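Ekance K2 Hand-Held Gripper Pair

Bench equipment > Hand-held tools > Two-hand sets

The Ekance K2 is a pair of hand-held grippers for recording two-handed jobs without a robot on the bench. You hold one in each hand, squeeze to close, and the wrist camera on each side stores what the fingers are doing. We've had a set here long enough to wear in the triggers, and I'm still finding reasons to pick it up (my tea goes cold most afternoons).

What I like first is the balance. The weight sits back over your knuckles, so the tips don't droop when you reach across a table, and after 15 minutes my wrists felt fine. The older Kindia pair we stock has a nicer trigger, very light and quick, but it's nose-heavy and you feel it by the second batch.

Finger pads come in two kinds, ribbed and smooth. Start with the ribbed ones! They hold cloth beautifully, and cloth is where most of the grippers we try come unstuck. A smooth pad lets a folded tea towel creep out sideways as soon as there's any weight inside it. The ribs bite into the layers and you can tilt the whole bundle without chasing it.

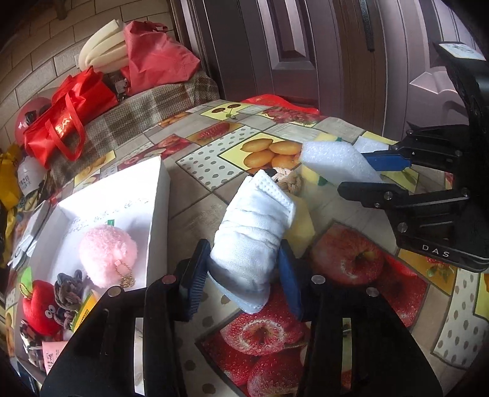 Soft goods have become my favourite test for any new gripper, and I'd put them ahead of the usual wooden blocks. Plush toys, knotted rope, foam, a wrapped bundle - each one squashes differently, and you learn fast whether the trigger gives you any control between open and shut. On the K2 it does. There's a good 5 mm of gentle travel before the pads really press, enough to pick up a foam block without denting it.

We also work over a patterned cloth on purpose. A plain grey bench flatters every camera, while big printed fruit and polka dots will show you quickly if the tracking is going to wander. The K2 kept its place well. It did lose itself twice when I swung one hand right behind the other, so keep both cameras looking at some table if you can.

Against the Yazıcı single-hand unit, it depends on the job. For pick and place, the Yazıcı is cheaper and simpler, and the battery door is much better thought out. For folding, wrapping, or holding a box steady while you put something in it, you want two hands, and syncing two separate Yazıcı units is a fiddly way to spend a morning.

In the case
2 hand-held grippers, left and right
Ribbed pads, fitted
Smooth pads, spare set
Charging lead with two ends
Hex key for the finger bolts

Good to know
Recording time is 600 minutes per card at the standard setting. Pads are held by bolts through the fingers, so check them for tightness each week. Files open in Ernico's viewer with no conversion. The handles suit medium and large hands best, and a smaller grip is due later in June.

Sets can be borrowed for a bench trial before you order. Bring your own awkward objects, the floppier the better.

Written by Cengiz Güneş, bench equipment

Comments

Tamsin R.
Do the ribbed pads mark light-coloured fabric? We handle white linen.

Cengiz Güneş
No marks on ours so far, Tamsin. Wipe them down first though, new ones can be a bit dusty.

oldbench
Agree about the Kindia trigger. If they put it on this body I'd buy two sets.

Priya
Borrowed a set for the trial and my left hand is hopeless, but the gripper was great. Is the small handle going to fit existing units?

Contact the bench desk | © 2024 | Back to top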